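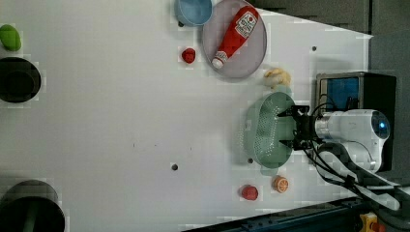
Home Notebook Benches Parts Log in

Picard: gripper dropping out, and then the bit that scared me

Sun 24 April
4 min read
Shares 2 Comments 8

Came in to finish the kitchen set while the building was quiet and ended up spending the whole day on one cable. Writing it down while I'm still annoyed, so forgive the order.

The job was supposed to be dull. Pick up the colander, swing it over, put it down, go back for the next thing. Picard has been doing that with the bread roll and the fruit for ages without any drama. The colander is more awkward because it has to be taken by the rim, and to get the fingers lined up the wrist rolls a lot further than it does for anything else on the table. I didn't think about that at all this morning. I thought about grip force, as usual, and wasted an hour turning it up and down.

What happened: on the third run the arm picked the colander up nicely, started to move, and then Kinia put up "gripper not responding" while the arm just carried on with its path. The fingers stayed shut, so nothing fell. I stopped it by hand, cleared the error, ran it again, fine. Ran it again, fine. Next one, same message. You know how that goes.

Log for the bad run has the dropout at line 2,676, if anyone wants to look (file is in the shared folder under Edum, kitchen set, today). After that there's a gap, then a reconnect, then the thing I really want people to read about, further down.

Things I tried, with mixed feelings:

Swapped the network lead at the controller end. No change.

Put the old Kinia config back, in case the July changes had sneaked in something. No change, and now I've had to redo the camera offsets, thank you me.

Held the wrist by hand in freedrive and rolled it slowly back and forth with the status page open. And there it was! Comms light on the page goes gray near the end of the roll, comes back when you unwind. Wiggling the loop of cable at the wrist does it too, without moving the arm at all. So it's the connector or the first few inches of cable behind it, and the roll is pulling on it. The loops looked slack to me, but slack in one pose isn't slack in all of them, and I only ever checked it at home position. 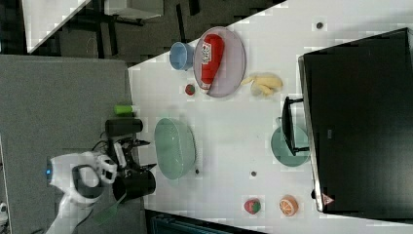

Picard at the table edge, with the cable bundle looped beside the gripper.

Now the bad part. When the gripper drops off and comes back, it re-initializes. Re-initializing means it opens all the way and closes all the way, at its own speed, and it doesn't ask Kinia first. I had the program paused. I had NOT pressed the e-stop, because paused felt like enough, and I had my hand in there to feel along the connector. The link came back and the fingers went. I got my hand out with a pinched knuckle and a bad word. No blood, but that was luck and a bit of glove.

I've filled in the near miss form. My own fault for working on it paused, but I also think the setup made it easy to be dumb. The pause screen says "robot stopped" in big friendly letters and the gripper isn't included in that.

For now:

– Gripper auto-reconnect is off in Kinia. If it drops out you get an error and it stays dropped until someone clicks.
– Timeout on the gripper link was 2,000 ms, which let the arm travel quite a way with nothing talking to the fingers. I've shortened it, and the arm now stops when it trips.
– Wrist roll is limited in software. That means no colander for the moment. Fruit, roll and bottle are OK.
– E-stop in before any hand goes near the fingers. Yes, even to nudge a cable.

I haven't tested the reconnect change with the power supply cycled, only by pulling the lead, so don't trust it yet. Clem, could you try that when you're in, with the e-stop within reach and nothing between the fingers?

Also need a new cable. Stestalska have the longer one listed but the page doesn't say whether it's the flexible kind, so I've written to ask. If it's the stiff kind I'd rather wait. Clem Tamihana has an idea about clipping the bundle further back along the arm so the wrist has a proper loop to play with, and I like it, except that I don't see where the clip goes without rubbing on the joint.

Still don't know: why it only started now. The cable could have been going for weeks and we'd never have noticed on the small stuff. I'd like to go back through the old logs and look for short dropouts that recovered by themselves.

Left the table laid out as it was. Arm is off at the controller, tag on the switch.

Previous entry Next entry Back to top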